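A Day at the Jarncombe Poetry Fair
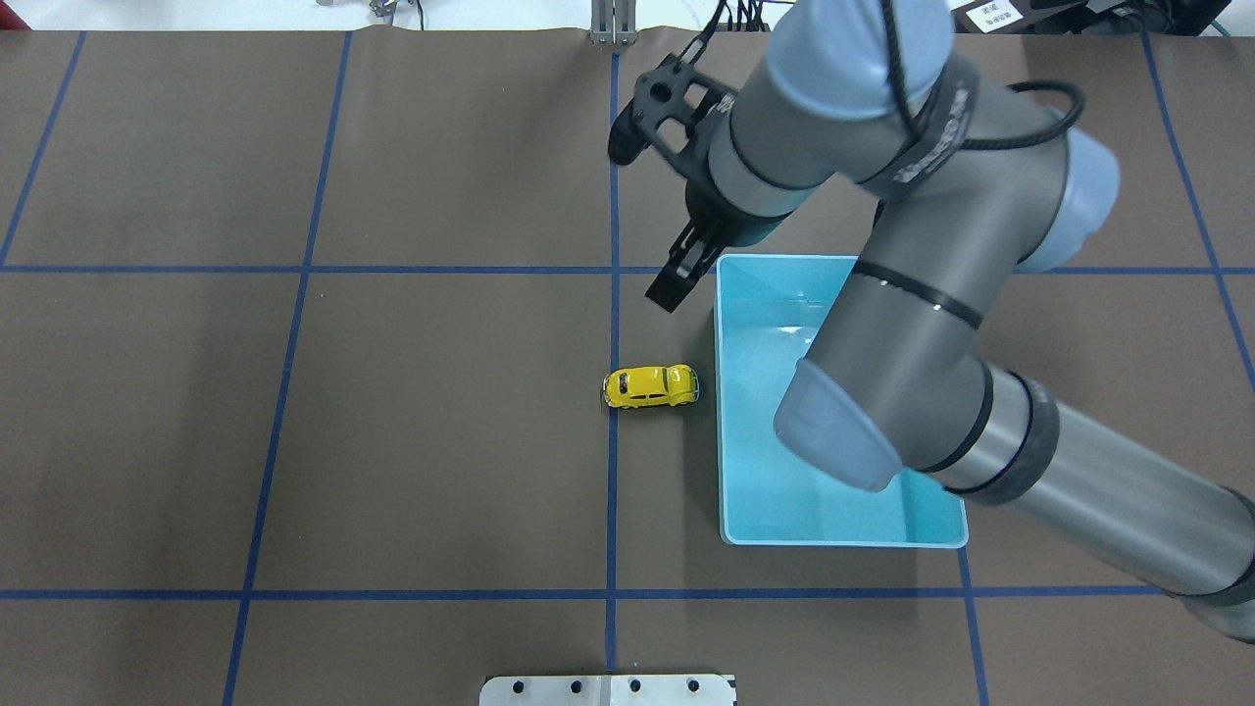
I have been promising myself the Jarncombe fair for years, and on 9th April I finally packed a thermos and too many sandwiches and made the drive, 45 minutes if you don't stop for the bakery (I stopped for the bakery). It's held in the old Varghese Hall, and they tell me it holds 400 people, though it felt like more by the time the readings started and we were all hunting for a spare chair. The morning workshop was on writing small, and our warm-up was to choose one little thing and stay with it for 13 lines. I chose a yellow toy car, a tiny Beetle with a rounded body and black wheels, on a brown tabletop marked off in a grid with dark blue tape. My poem wandered off to my grandmother's driveway by line four, as my poems always do, but I quite like the part about the blue roads that don't go anywhere, and I may keep it.

After lunch I went round the press tables. Zirken had their new chapbooks out, hand-sewn, with the loveliest grey covers, and I came home with two more than I'd budgeted for. The Plistent table was all children's verse, and I stood there reading a poem about a wombat and a bus so long that I felt obliged to buy it. It's going straight into my classroom basket, and I'm already thinking of it for our poem-in-your-pocket week in May.

The open mic was my favourite part of the whole day! There were 7 of us on the list and I was second last, so my knees had plenty of time to knock. A girl of maybe ten read a poem about her neighbour's lemon tree and the whole hall went quiet for her. I read the one about the ferry and only lost my place once.

If you go next year, bring cash for the book tables and a cushion for the afternoon. Parking is behind the hall, up the gravel lane past the church.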